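Jeans on the bed, again

1 Feb 2025

Quick one tonight because I've got about half an hour before I have to clear the bed so I can sleep in it.

So the wardrobe. I said in September I'd do the wardrobe and I did not do the wardrobe. I did one drawer. Socks. Felt great, told everyone, stopped. Then last week the rail came down at the left end (too much denim on it, I reckon, plus a winter coat I haven't worn since we lived in Ballarat) and everything was in a heap on the floor, so that was that. Decision made for me.

Rules I started with: everything out, everything on the bed, one type at a time. Tops went Thursday-ish, no idea, they all blurred. Tops were easy. If the armpits were gone it was gone. Dresses were harder and I've parked three of them on the back of the door where I can look at them and feel bad.

Tonight is pants. Mostly jeans.

I own too many black jeans. I'm not putting the number here. Meenakshi (Bansal, for those who've been reading since the old Trelo blog and remember there were two Meenakshis) came over with a thermos and a packet of Iced VoVos and went through them with me and her face said enough. She's ruthless. She did her whole flat in a weekend and now owns, like, one jumper. She asked me what each pair was for. What they're FOR. They're for legs, mate.

Anyway her method, which I've half pinched:

Turn them inside out first. Don't look at the front, the front lies. The front has the nice wash and the pockets and you remember the time you wore them to that gig and looked alright. Inside out you just see seams and whether they're going. Inner thigh, crotch, the bit where the back yoke meets the centre seam. If the overlocking's coming away in strings, or you can see daylight through the denim when you hold it to the lamp, you've got a repair job, and then you have to be truthful with yourself about whether you will ever do the repair. I've had a "mending" bag since before Kokari shut down. Nothing has ever left that bag mended.

Then turn them back and do the pockets. I found a bus ticket, a hair tie, and a shopping list that just said "lemons, the other thing". Never going to know.

Then lay them flat. Properly flat, on the bed, smooth them with your hands. This is the bit I used to skip, I'd fold in the air against my chest like Mum does, and they'd come out skewed with one leg longer and then the pile leans over and you've lost the shelf by the end of the week.

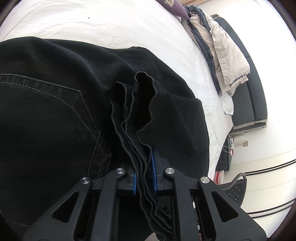
The big baggy pair is the problem child. Wide leg, heavy denim, pockets you could lose a paperback in. I love them. Bought them from Rathore, the little shop next to the key cutter, paid 67 dollars, which at the time I thought was outrageous and now I think was the best money I've spent on pants. But they don't fold like the others. There's so much cloth in them. You do the first fold, leg over leg, and all the extra bunches up at the crotch and makes a lump, and the lump goes right through to the end so you get this sort of loaf.

What works, sort of: pull the crotch point out to the side and then tuck that little triangle back in so you've got a straight edge. Then hem up to just short of the waistband, not all the way. Then in thirds. Meenakshi does hers in half and in half again but her jeans are tiny and behave themselves.

Or hang them. I know. Archana Dhillon left a comment on the sock post saying denim should only ever be hung, by the belt loops, off S hooks, and she's probably right, she used to do alterations and knows more about this than I ever will. But the rail is on the floor, Archana! The rail is leaning against the wall with its little plastic bracket snapped off. So until I get to Bunnings it's folding.

Keep pile so far: the baggy ones, two straight legs, the soft grey ones with the wrecked knee that I only wear in the garden. And a pair I'm pretending I'll take up.

Go pile: everything skinny. All of it. I held one pair up and laughed. I could get an arm in there, maybe. Somebody young can have them, or somebody who never stopped wearing them, no judgement. The two with paint on the thigh are going in the rag bag for the shed.

Maybe pile: shouldn't exist. Meenakshi says a maybe pile is a keep pile with a guilty concience and she sat on mine so I couldn't add to it.

Washing, since a couple of people asked last time. Inside out, cold, and black with black. I don't do the vinegar thing, I tried it and the laundry smelled like a chip shop and the jeans faded anyway. Line dry in the shade under the carport. If they go in full sun here in January the side facing out goes brown by lunch, and then you've got a two tone pair and you have to start turning them like a roast. I don't mind a bit of fading on the edges of the pockets, that's just them getting worn. It's the streaks I can't stand, where they've been scrunched up in the machine and come out with white lines all over. Don't overload it. I know I overload it.

Also lint. Dark denim on a white sheet is a terrible idea and I do it every time because the bed is the only flat surface in this place bigger than a chopping board. The jeans pick up the fluff off the sheet and the sheet gets whatever comes off the jeans. I had a go with the sticky roller and ran out of sticky. Next time I'm putting the old beach towel down first. Writing that here so I remember. BEACH TOWEL.

Storage question for you lot. The shelf above where the rail was is deep, deeper than my arm, and anything at the back basically stops existing. I was thinking of standing the jeans up on their ends, file style, in one of those canvas tubs, so I can see each one. Has anyone done it with heavy denim? My worry is they slump when you pull one out. T-shirts are fine that way, mine have stayed put, but a T-shirt weighs nothing. Maybe a divider down the middle. Maybe a bookend! I've got a bookend somewhere, shaped like a kookaburra, only the one, the other got left behind in the move.

I tried logging it all in Editz as I went, the wardrobe list bit where you put in each thing and how often you wear it. Got five items in and gave up. I don't need a spreadsheet of my pants. If it works for you, wonderful, tell me how you keep it going past teh first night.

Things still to do, mostly for me:

Bracket for the rail, and proper wall plugs this time
S hooks (fine, Archana)
Work out what size the canvas tub needs to be before I buy it and not after
Drop the go bags at the op shop before they turn into furniture
Shorts. Haven't even opened the shorts drawer
Ring Mum about whether she wants the coat

Right, Meenakshi's gone, she took the last VoVo, and I've still got four to fold and a bed to find. I'll do the shorts next week if the heat lets up. Comments are open, tub opinions very welcome.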